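Garnlow build, part four: the bin again

I didn't get an update up last month, so this one covers most of August. Short version for people who only want the status: the arm moves where I tell it, the bin stays where I put it, and picking works on easy things and poorly on cloth. The long version has more about the bin than anyone probably wants.

Garnlow is what we call the sorting station at the shared workshop. The idea is unchanged from part one. You dump mixed junk into a bin, and the arm takes things out one at a time and puts them where they belong. Ezequiel Quezada and I do most of the work on it. Hường Lò wrote the part of the software that picks a grasp point, and Sohail Pirzada comes in when something needs to be machined.

The table

In part three I said the table was done. I took it apart again the next week. The old top was one sheet across two sawhorses, and it bounced every time the arm stopped hard. You could set a cup of coffee on it and watch the rings. The grasp software doesn't know about bounce, so it would look, decide, and then reach for a place the object had just left by a few millimeters.

The new top is light-colored wood on a frame that we bolted to the same feet as before. I used more screws than I needed to. It still moves a little if you lean on it with your whole weight, but the arm doesn't weigh on it, so I'm calling that finished. I did not sand or seal it. I may put a coat of something on it later, after I stop drilling new holes in it.

The bin

We tried three bins. The first was a plastic storage tote, and the walls flexed whenever the gripper brushed them. The second was a wooden box I made from leftovers. It was stiff enough, but the corners were square and things got stuck in them. The gripper is wide and can't get its nose into a square corner.

The one we're using now is gray with a metal floor and tall walls that flare out at the top. The flare is the useful part. The gripper can come down at an angle and still clear the rim. The floor is scuffed up, and I've left it that way. Ezequiel wanted to polish it and I asked him not to, as a shiny floor gives the camera trouble and the scratches help a bit. It also has a couple of small holes in it. Nothing we sort is small enough to fall through.

I haven't fastened the bin down permanently. I want to be able to lift it out and empty it, and I also want to know when it has shifted. What I do at the moment is mark the corners, set the bin on the marks, and run a short check where the arm goes to four points above the rim. If the clearance looks the same as yesterday, we go. If it doesn't, I nudge the bin and run it again. This takes two minutes. I have a proper locating bracket drawn up, and Sohail has the drawing, and that's where it stands.

Spring clamps do a lot of the holding in this project. I bought a bag of them at Husstead's when they were closing out the hand tools, and they have ended up on everything — the bin, the lamp, the edge of the table, my notes.

Cables

I got this wrong in part two and a reader wrote in to say so, correctly. I had the cables tied tightly along the arm, and it looked neat. Then the wrist turned past the point I'd planned for and pulled a tie right off. Now there's slack around the wrist joint, one thick yellow cable and a bundle of black ones, hanging in loops. It looks worse and works better. The only rule I follow is that after any change to the cabling I run every joint slowly to both ends of the range we use, with my hand on the stop button. I've skipped that once.

The slack has a cost. A loop can hang low enough to touch the bin wall when the arm reaches into the near corner. I'd like to fix that with a light spring return, but I haven't found one I like. Hưng Kim suggested a length of elastic cord and I'll probably try it.

Test objects

Hường keeps a box of test objects and she is strict about it. Everything in there goes in for a reason, and you don't add to it without telling her. I added a corn cob without telling her, and she let it stay. It's a good shape. It rolls one way and not the other.

Cans are easy when they're whole and less easy when they're crushed. A crushed can has a good flat end and then a mess, and the software likes the mess more than it should. Small boxes are fine until they end up right against a wall. Clear plastic cups are bad. The camera sees through the side and picks a spot that isn't really there. The tinted cup does a little better.

Cloth is the one we're stuck on. The fabric piece lies flat, there's no edge standing up to grab, and the gripper presses down and slides. Out of 60 tries on cloth alone I'd call fewer than half good, and several of those came up with something else attached. For comparison, we did 500 tries on the box and the can together and stopped writing down the failures, there were so few.

The plan was 1000 picks on the mixed bin before the end of the month. We aren't going to make it. I would sooner have the cloth working and a smaller number.

Guards

Bláthnaid Keane runs the safety walk at the workshop and she has asked for a clear guard on the side that faces the aisle. She's right. At present we use tape on the floor and one of us standing there, and that depends on the person paying attention.

I got cell-cast acrylic sheet for it. I'm leaving the paper on until the last hole is drilled. I learned that on the Limwood cabinet, where I peeled it early to see how it looked and scratched it that same evening. The cuts will be done on the table saw with a fine blade, slowly, and the holes with a step bit. If anyone has a bracket design that lets one panel lift off without tools, I'd like to see it.

Left to do, in the order I expect to do it: guard, bin bracket, cord for the cables, and then a second look at cloth with the gripper coming in from the side. Hường thinks the side approach will work if we pinch near a fold. I think the walls will be in the way.
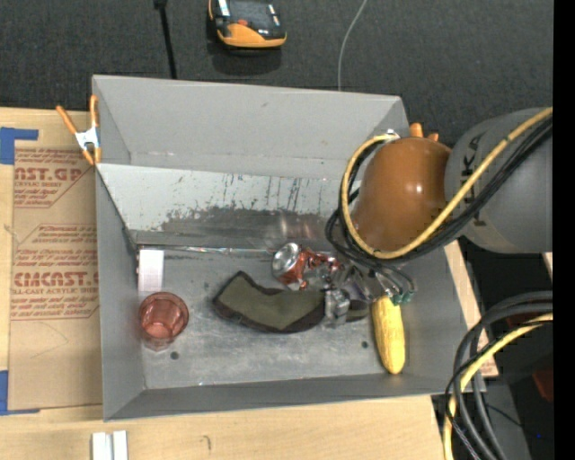 She has offered to write both versions so we can compare them over the same set of starting layouts. I'll do the resets by hand and keep the log. The next post will have those numbers in it, and the guard too if the brackets come together by then.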